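Wan was already on bay four when she got in. Thursday, ten to six, rain coming sideways off the estuary. Coat still on. Tea in one hand, lanyard in the other.

"It did the whole of the night bin," Saimi said.

"All of it?"

"All but the fitted sheets."

Nobody's machine did fitted sheets. That was the joke at Erketico, that was what you said at leaving dos. Lenny had said it at his, in October, with a paper plate in his hand, and people had clapped.

She put the tea down on the folding bench where you weren't supposed to put tea. The bench was still there. They'd kept six of the 18, the others had gone out through the loading door on a Tuesday while she was on her break, and when she came back there was just the floor, paler in squares.

Saimi Tikkanen was nice. That was the annoying part. She'd come over from Ketitz with two flight cases and a box of biscuits and learned everybody's name the first morning, even Bogdan in boilers who never told anyone his. She wore the same green fleece every day. She said please to Wan sometimes, under her breath, when it was about to grip something.

"Can I borrow your hands?" she said now.

"What for."

"The red ones. It keeps losing the edge."

The red ones. Came in with the Drirnport account, nursery and aftercare, everything small. Small was worse. Small had no weight, it went where it liked.

She bent down and looked in through the front. Both arms at it again. Then the monitor, the close view and the wide ones side by side.
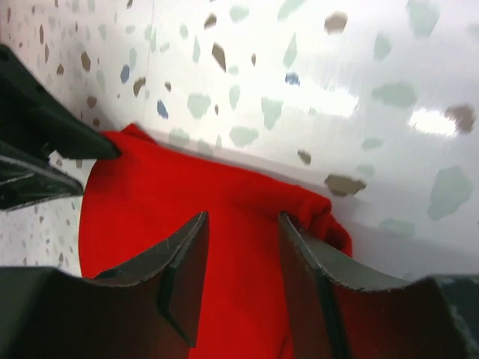
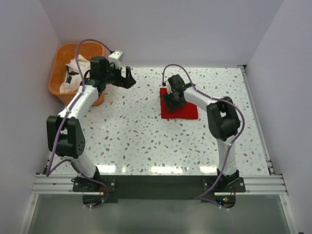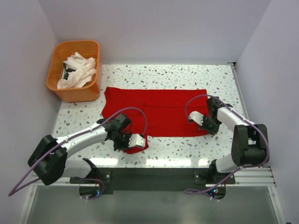 "Where does it lose it?"

"After the first fold. It thinks it has one layer and it has two."

"Well it would. It's not feeling for it."

"How do you feel for it?"

She opened her mouth. Nineteen years. Nobody had asked her that, not the trainer, not the woman with the stopwatch, not her own daughter who did a Saturday here once and hated it.

"You sort of - " She rubbed her thumb against her finger. "You roll it. If it slides against itself it's two. If it just goes warm it's one."

Saimi wrote that down. Actual pencil. Slides = 2. Warm = 1.

"Can it feel warm?"

"No. But it can do the slide, maybe. If I ask it to."

The shift bell went. Mags and the new lad came through in their hairnets, Mags already talking, something about the bus. The new lad was called Tyler or Taylor. His job hadn't existed in the summer. He stood between bays three and four and when a machine stopped he un-stopped it. He had a tablet on a strap. In three weeks she had not seen him touch a towel.

"Morning Wan," said Mags, to the arms. She'd started doing that. She did it to be funny and then she'd carried on.

There was a number on the board over the door, there always had been. It used to say what the floor had folded by end of nights. Yesterday's was still up. 1604. It was a good number. Two years ago there'd have been cakes for that number. She tried to work out how many of them were hers and gave up becuase the board didn't do it by person anymore.

She washed her hands, took a red one off the pile and did it slow for Saimi on the bench. Then again. Corner, corner, down, across. Saimi had her stop halfway.

"There. What did you do with your little finger?"

"Nothing."

"You did. You held the bottom."

She looked at it. Her little finger, sticking out like a vicar with a teacup, holding the bottom edge flat to the bench. All that time. It had a callus on the side, she'd always thought that was the iron.

"Huh," she said.

They did it until break. Her folding, Saimi typing, Saimi in the enclosure moving things a bit and coming out again. Seven o'clock, half past. Mags sent over a custard cream on a stack of pillowcases like room service. A mistake, then a worse one, then one that was nearly alright, the fold coming down crooked but coming down. Tyler or Taylor came and watched with the tablet hanging off his shoulder.

"Do I need to clear that?" he said.

"No love. It's just thinking."

He stayed where he was. After a bit he said, "Could you show me? The finger thing?"

So she did him as well. He was hopeless. Hands like a goalkeeper. He got one roughly square and held it up and his whole face went pink, and she thought oh you poor thing, they never even let you have a go.

At ten the manager rang down. Could she pop up. Nothing to worry about. She went up the back stairs with her tea gone cold, past the coats. There were hooks for 144 people along that wall, from before, from the big days, and you could hang your coat on whichever one you wanted now. She'd stuck with hers. Number 31, by the radiator.

He had a form on the desk. Ketitz wanted to put her down as something. Process adviser, it said, six months, same rate. He'd spelled her surname wrong.

"What happens after six months?"

"We'd look at it then."

"And Mags?"

He moved his pen. "We'd look at that too."

Through the office glass you could see the whole floor, the pale squares, bay four with its lights on. Saimi's green back. The lad at the old bench on his own, corner, corner, down, dropping it, picking it up again.

"Can I take this home?" she said.

"Course. Monday's fine."

She folded it in half, and in half again, and put it in her tabard pocket.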